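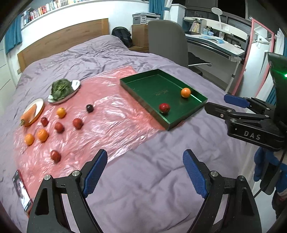
So I have been sleeping badly since March, and a few of you wrote back after the last letter to ask whether I ever sorted it out. Sort of! I promised I'd share what I tried, so make yourself a cup of something without caffeine in it and settle in.

The first thing I did was buy stuff, which is how I handle most problems. I got a Pretine pillow, the kind with the dip in the middle, and I hated it for a week and then got used to it. I also got one of those Andix lamps that goes dim and orange over the course of the evening. The lamp I would buy again. It takes 20 minutes to fade and by the end of it I can't really read anymore, so I put the book down. My old habit was one more chapter, then one more, then it was one in the morning and I was cross with everybody in the book.

Then Ileana Sârbu (longtime readers will remember her from the bread letters) told me to quit fussing with gadgets and look at what I was doing at four in the afternoon. What I was doing was drinking coffee. A big one, from Olaniyan on the corner, who do the cinnamon thing on top. I moved it to the morning. I was a misery for 4 days and had a headache for two of them, and after that I began nodding off at a normal hour. I still miss the afternoon one, and I still walk past and wave.

The sheets question comes up a lot in my inbox, so let me say my piece. I used to think a higher thread count was always better and I paid for a 400 set once that felt like sleeping in a raincoat. In summer I want something light that breathes, and I want it washed a bunch of times before I judge it. New sheets are stiff and they squeak. Give them a month. I've also gone over to two thin layers on the bed instead of one thick one, so I can kick one off at three in the morning without waking up properly. My sister does it with just a top sheet and a cotton blanket, but she lives up north and leaves the windows open all night.

Shu-fen Lu wrote in to say she keeps a notepad by the bed and writes down whatever is nagging at her, even if it's only "call the dentist." I've been doing it too. Half of what I write makes no sense in the morning - last week's said "lids, blue, ask" and I have no idea who I was supposed to ask, or about which lids. But once it's on paper I stop chewing on it.

What didn't work for me: the Stirar tea. I know some of you swear by it. It tastes like a hay barn and then I'm up at two for the bathroom, so I gave the rest of the box away. Counting backward from 385 by sevens was no good either, I just get annoyed at my own arithmetic and start over. And naps are out, at least for now. I lie down for a few minutes and wake up at dinner time with a crease down my face.

I'm getting maybe six and a half hours most nights, which is a lot more than I was getting in spring. Some nights are still lousy. If it's past one and I'm wide awake I get up and fold laundry in the front room with the lamp on low, and go back when my eyes get heavy.

Next letter is tomatoes, I think, if mine ever turn red. Write back and tell me what you do on the bad nights, I read all of them even when I'm slow to answer.

4 comments
20 shares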